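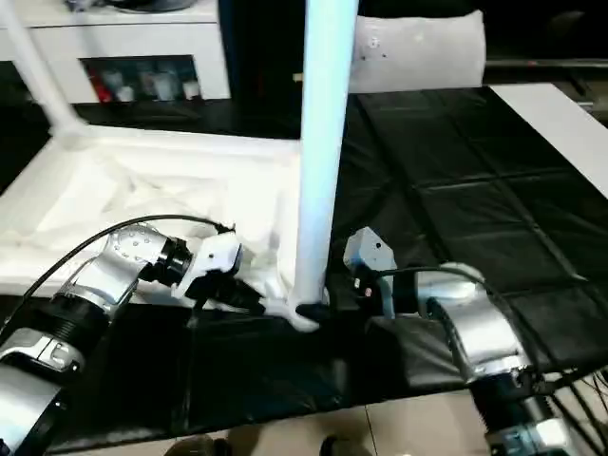 White plastic and a rounded foot, on the dark tabletop.

Help wanted – chair people, apply within!

I'm Shewit Gebretsadik and I run the furniture bench at Alcombe, where we put together, check and pack small white plastic chairs and other light household pieces. We've got more work than hands right now, so I'm looking for 5 part-time bench helpers to start as soon as we can get you through the door.

Let me tell you what the job is like. You stand at a table with a black padded top (the padding is there so the plastic doesn't get scuffed, and yes, we're fussy about scuffs). You flip a chair over, look at the underside of the seat, run your fingers along the ribs, and check that every leg sits properly in its collar. Then you do the feet. Then you wipe it down, bag it and get the next one. It's a calm kind of work and I really love it, but if you need something new every ten minutes you'll go nuts by lunch.

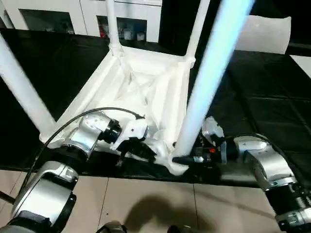
Most of what I'll teach you happens with the chair upside down. That's how you find the little things – a rough edge where the plastic came out of the mold, a leg that leans a bit more than its neighbor, a seat that rocks once you set it back on its feet. Backrests get looked over separately, and I'm picky about those too, since that's the part people see first when the chair is in their kitchen. After a week or so you'll spot a bad one from across the room. I did!

You don't need any experience. I came here from a bakery. What I do need is someone who can stay on their feet for a shift with breaks, lift a box of up to 50 pounds with a partner, and tell me when something looks wrong even if it slows us down. Good eyesight helps (glasses are fine, I wear them). If you've put together flat-pack furniture at home and kind of enjoyed it, please mention that, because I'll want to hear which piece it was.

Shifts are mornings or afternoons, your pick, and I try hard not to move people around once they've settled. Training is paid from the first hour. There's a locker, a decent coffee maker, and a staff discount on anything in the Niven line, including the stacking stools, which my kids have pretty much taken over. The jobs run through next June, and a couple of them will probably turn into year-round spots if the Furno orders keep coming in.

To apply, write me a few lines about yourself and say which shift you'd like. No fancy resume needed, a list of your last two jobs is plenty. Put reference 1391 at the top so it lands in my pile and not the office's. You can mail it or drop it at the front desk, 607 Nalden Road, side entrance by the loading dock. Please get it to me by 28/09/2022.

I read all of them myself and I'll call you either way. If you'd like to come see the bench before you decide, say so in your note and I'll set up a time.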